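Search products Enter keywords Go

Tevitz Two-Arm Planner
Software for a pair of arms that have to share one small floor

Most motion planners are polite to a single arm. Give them two, mounted side by side and both keen on the same patch of mat, and they plan each one beautifully, straight through the other. Tevitz treats the pair as one machine with a lot of elbows. It checks the arms against the walls, the shelf, the rack and each other, and it keeps checking while they move.

It also knows about hoses. The cable model gives each loop a swept volume of its own, so a wrist roll that would drag the corrugated line across its neighbour is refused before it starts. Close work with the grippers nearly touching is where this earns its licence fee.

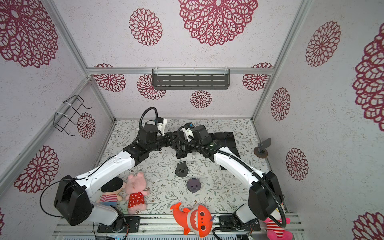 Clutter handling

The Kemeys perception module ships with every licence. It labels what is on the mat, fits a keep-out shape around it and passes the lot to the planner. Soft things get a soft margin, which you can set per object. Our test cell has a shark and a pig in a polka-dot dress for this purpose, and the pig has filed no complaints -- so far.

Flowered walls and a leafy floor are fine. Busy backgrounds used to produce ghost objects, and release 4 deals with them by learning the bare cell first.

Dark, shiny, flat things are harder. Phones are the usual culprits: lying down they have hardly any height, and upright on a stand the screen shows the camera a bit of everything else. Kemeys fits these by outline and tells a loaded stand from an empty one, so the planner can be asked for "next free stand" without anyone typing coordinates.
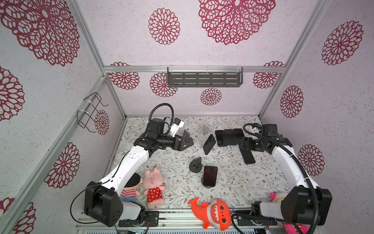
What you get

Tevitz planner, two-arm licence
Kemeys perception module, with 257 starter object shapes
Nanden log viewer, for finding out which arm started it
Setup guide by Freya Rowbotham, 22 pages, blunt in places

Price: $900 per cell, per year. Arms, cameras and plush toys not included.

Sold and supported by Stulstead. Page updated 7 Jun 2023.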